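List Home | Archive | Previous | Next | Thread | Subscribe

Subject: Re: Floor care schedule, Stavley Hall
To: Stusten Buildings List

The Facilities Office thanks members for their comments on the proposed schedule. An earlier message asked:

> Will the parquet rooms at Stavley be closed during
> refinishing, and may groups still wash the floors
> themselves before an evening booking?

The rooms will close in turn during December, each for 14 days. The total area to be treated is 652 square feet. Canpolat Flooring will sand the boards and apply 2 coats of oil. Bookings affected by the closure will be moved to the Praltau Annex at no added charge.

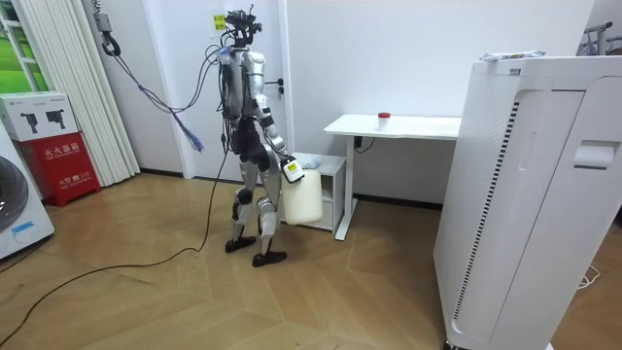
Washing by user groups is no longer permitted once a room has been refinished. Standing water enters the joints between the blocks, and a chevron-like pattern such as the one in the photograph has a great many joints. The same caution applies to any large jug carried across light parquet of this kind. Containers should be filled and emptied in the service room only. Dry mops will be supplied.

Groups that have paid the $300 damage deposit need take no further action. Requests for a change of room should be sent to this office before noon on the day preceding the booking.

Facilities Office
Stusten

Contact the list owner | Copyright Stusten Buildings List | Back to top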